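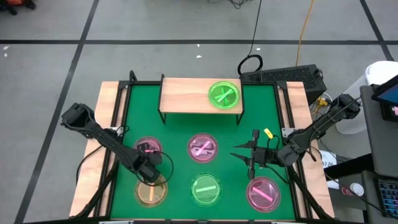
Sorting assistant for workshop materials, part time (June intake)

Posted by Viola Greco, Mangubat Learning Materials

Home | Open positions | Workshops | Contact

Mangubat prepares color and sorting sets for primary schools and for community workshops, and we are looking for one person to join our preparation room from June. Each set is built from round transparent dishes and small colored sticks, and the work is to place them by color in the correct arrangement before the set is approved for packing. A pink dish may hold two pink sticks laid across each other, while the orange one holds a single stick, and a green dish can stand up on the wooden shelf with its two sticks making an X. The person who takes this position must see such differences quickly and also enjoy them, as the same small objects will be in front of you during the whole shift.

Your tasks

You will lay out the dishes on the green table following the printed plan of the day. You will check that the color of the stick agrees with the color of the dish, and you will write each finished layout in the log. Sometimes a plan is changed in the middle of the morning – in this case you will clear the table and begin the new one. You will also wipe the dishes and lids at the end of the shift and return the sticks to their drawers.

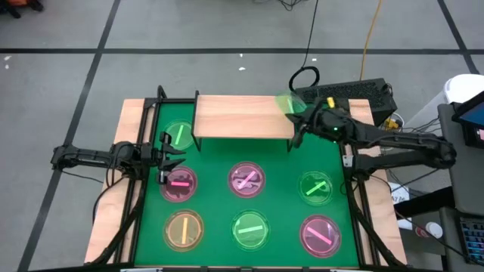

Work table in the preparation room, with the shelf at the back and the desk on the right.

What we ask

Good color vision is necessary, and we will make a short test of it at the interview. You should have steady hands and be able to stand for two hours before a pause. Experience in a school, a laboratory or a craft shop is welcome but it is not required. The log is kept in English, so you must be able to write simple sentences. Please do not wear long loose sleeves in the room.

What we offer

The contract is for 165 hours in total, with the possibility to extend. Shifts are in the morning, and the room is closed on Friday. Training is paid and it is given by Reynaldo Samonte, who has prepared our Tova sets from the first edition. The bus stops in front of the building, and there is a small kitchen on the same floor.

How to apply

Send one page about yourself and tell us two times when you can visit. A long letter is not needed. Please write reference 1238 in the subject of your message and address it to Teodoro Dumlao. We will answer every person, also those whom we cannot invite – please allow us 7 working days for this.

Contact: Mangubat Learning Materials, Preparation Room, Clallon Building | © Mangubat | Back to top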